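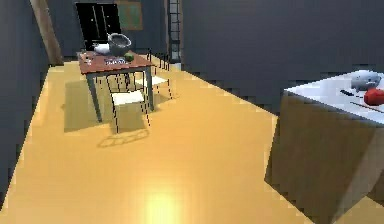 mkamolrat
Seit dem Update auf Listel 3 leitet mir die Erweiterung jede Suche aus der Adresszeile über eine fremde Domain um. Gemerkt habe ich es, als ich nach einem großen grauen Metalltopf gesucht habe, so einem wie dem auf dem Tisch mit der rotbraunen Holzplatte, und die Ergebnisse plötzlich nur aus einem einzigen Shop kamen. Deaktivieren reicht nicht, die Startseite springt nach dem Neustart zurück. Hat das noch jemand?

Szewczyk_M
Ja, hier auch, auf 2 Rechnern. Laut Änderungsprotokoll vom 2018-05-09 gehört das Add-on jetzt zu Soltden. Im Januar stand da noch Kazimiera Pietrzak als Entwicklerin.

noemi.h
Ein Besitzerwechsel ist noch keine Schadsoftware. Die Umleitung steht in den Nutzungsbedingungen, die man beim Update bestätigt.

Szewczyk_M
Bestätigt habe ich gar nichts. Bei mir kam kein Fenster.
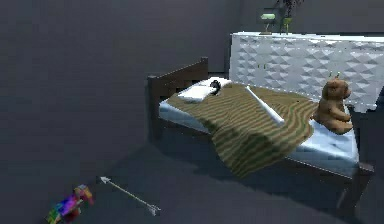

mkamolrat
Bei mir auch nicht. Ich habe inzwischen das Profil durchgesehen: Das Add-on hat eine eigene Datei mit 105 Einträgen angelegt und die Einstellung für die Suchmaschine gesperrt. Nach dem Deinstallieren bleibt beides liegen.

normand_l
Browser schließen, user.js im Profilordner löschen, dann unter about:config die Suche zurücksetzen. Wer Undutari zum Synchronisieren nutzt, muss es vorher abmelden - sonst kommen die alten Werte wieder.

noemi.h
Die user.js nicht blind löschen. Meine hat fast 300 Zeilen, die ich selbst geschrieben habe. Erst sichern, dann nur die fremden Einträge entfernen.

mkamolrat
So gemacht, Suche geht wieder normal. Gemeldet habe ich das Add-on trotzdem.

Diese Website verwendet Cookies. Mit der weiteren Nutzung stimmen Sie dem zu. OK Mehr erfahren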